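Nellell Pulling Parts Newsletter
April 2018

Driveshaft shielding and U-joint service before the first hook

Most of the calls we take at this time of year are about driveshafts. Trucks and tractors come out of winter storage, somebody turns the shaft by hand and feels a notch in it, and the first event is a few weeks off. This item covers what we look at when a shaft comes into the Stedwood shop, what we change, and what you can check at home before you send anything to us.

Start with the joints

Take the shaft out of the vehicle. A joint that feels fine with the shaft bolted in can feel quite different on the bench. Mark the yokes and the tube with a paint pen first so the shaft goes back in the same phase. Then move each joint through its full travel in both directions. It should be smooth and a little stiff all the way. If it clicks into a center position, the needles have marked the cross, and the joint should be replaced.

Pull the caps on at least one joint even if everything feels good. Look for rust-colored dust in the grease and for straight lines pressed into the trunnions. Lines you can catch with a fingernail mean the joint is done. Lines you can only see are a judgment call. We replace them on anything that runs more than one hook in a day.

We get asked whether greasable joints are all right. For a street truck or a light class they are fine. The grease passage takes material out of the cross, and for the heavier classes we only install solid crosses. Haruna Sakamoto does most of our shaft assembly and packs the caps by hand. A solid cross has to be taken apart to be greased again, so plan on doing it once a season.

Yokes and straps

Check the yoke ears for spread. Measure across the inside of the snap ring grooves and compare both ears. If a new cap drops in without any press at all, the bore has stretched and a new joint will not fix it. We saw 38 yokes over the winter and most of the ones we rejected had this problem. The owners had been replacing joints every few events and thought the joints were bad.

Straps and strap bolts are used once. They stretch when they are torqued, and a second use gives you less clamp than the wrench says. U-bolts are a little more forgiving, but we throw those out too when the threads show any pull. If your pinion yoke still takes straps and you have added power since it was installed, ask us about the Merkley cap-style yoke. It uses a machined cap with two bolts per side and fits the common pinion splines. Folke Åberg can tell you over the phone whether your rear end will take it if you have the spline count and the joint series.

Tube and welds

Clean the tube down to bare metal for a few inches at each end. Look at the toe of each weld under a good light. Cracks start there and follow the edge of the bead. Paint hides them, and so does the oil film most shafts pick up over a season. Dye penetrant kits are cheap and one kit will do several shafts.

Look down the length of the tube for any twist. A stripe of paint run along the tube when the shaft is new makes this easy, and we now put one on every shaft that leaves here. If the stripe has started to wind, retire the shaft. A dent of any depth is also the end of it.

Shielding

Read your own rule book for this, as the requirements differ between organizations and between classes. In general the inspector will want to see the full circle around each joint, the right thickness of material, and mounting that goes to the frame with proper bolts. The common failures we hear about are small ones: a missing bolt, a shield that has been trimmed for exhaust clearance, or a hinge pin held with wire.

Leave enough room inside the shield for the suspension to move. Ayantu Endale fitted a set of Afolabi rings on a customer truck in January and found the rear ring touching the yoke at full droop, with clean clearance at ride height. Cycle the suspension through its travel with the shield in place before you call it finished.

Sending a shaft to the shop

Drain and wipe the slip yoke before you box the shaft. Wrap the splines. Put a card in the box with your name, phone number, class, vehicle weight and the tire you run. Carolina Frade at the front desk opens a ticket from that card, and a shaft without one waits until we find out whose it is.

Current turnaround is 5 working days for inspection and joints, longer if a tube has to be made. Balancing is included with any new tube. We balance to 3,000 rpm as standard, and higher on request if your shaft speed calls for it. Tell us the gearing and we will work it out.

Customers who drop off in person can wait in the front room while we do a bench check. There is coffee, and the microwave is there for anyone who brings lunch. 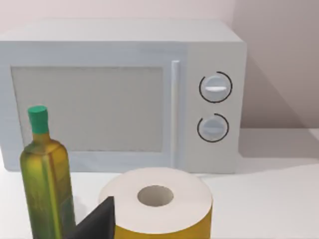
Parts notes

The spring price sheet is ready. The complete heavy series shaft with solid crosses, cap-style yoke and paint stripe is $1,747, cut to your length. Measure from the seal face on the transmission to the center of the pinion yoke bore, with the vehicle sitting at ride height and the tires aired as you run them.

Joint kits for the lighter series are back in stock. Strap bolts are sold in sets of four. Rungnapa Prasertsri has taken over the parts counter and can match old yokes from a photo if the casting number is readable, so clean that area first.

Orders for shafts needed by the first event should come in early, with the measurement sheet filled out on both sides.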